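4. Replacing the control board on a Giston dehumidifier

Read this section to the end before you order a board. Most units sent to us with a "dead board" had a clogged filter, a stuck float or a bad outlet. A new board fixes none of those, and the seller won't take it back once the bag is open.

4.1 Before you blame the board

1. Plug a lamp into the same outlet. If the lamp stays dark, stop here.
2. Empty the bucket and push the float up and down with a finger. It should move freely and drop on its own.
3. Pull the filter. If you can't see light through it, wash it, let it dry overnight and try the unit again.
4. Write down the error code, if there is one. The Wulberg code chart says E4 means "board failure." Treat that as a guess. Renu Shakya went through our repair slips last August and found 23 units showing E4, most of them cured by reseating the humidity sensor plug.

NOTE: The reset trick that gets passed around online (hold Power and Fan together until it beeps) clears the code from the display. It does not repair anything, and the code will be back.

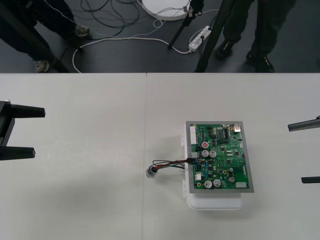
4.2 Ordering the part

The 1000 series and the 2000 series take different boards. Sellers will tell you one "universal" board covers both. We have tried two of these. One ran the fan at a single speed no matter what was selected, and the other never started the compressor. Go by the number printed on the rating label inside the bucket bay and ignore the model name on the front.

Chaudhary and Skostine both sell boards under the correct part number. The Skostine one costs more and claims "extended life." We have seen nothing to back that up.

4.3 Removing the old board

CAUTION: Unplug the unit and wait at least 90 seconds before taking off the rear cover. Turning it off at the panel is not enough.

1. Remove the rear cover screws. The two at the bottom are longer, so keep them apart.
2. Take a photo of every plug. You will not remember, whatever you think now.
3. Pull plugs by the housing, never by the wires.
4. Undo the board screws and lift it out by the edges.
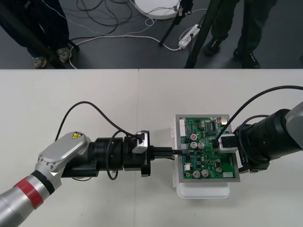 4.4 Fitting the new board

1. Compare old and new side by side. If any connector is in a different place, send the new one back.
2. Screw it down finger tight, then a quarter turn more.
3. Refit the plugs from your photo.
4. Put the cover on before you plug in.

Run the unit on High for an hour with the bucket in. A display that lights up proves very little. Look for water in the bucket.

Questions about this section go to Yasmine Salem at the parts desk. Have the label number ready.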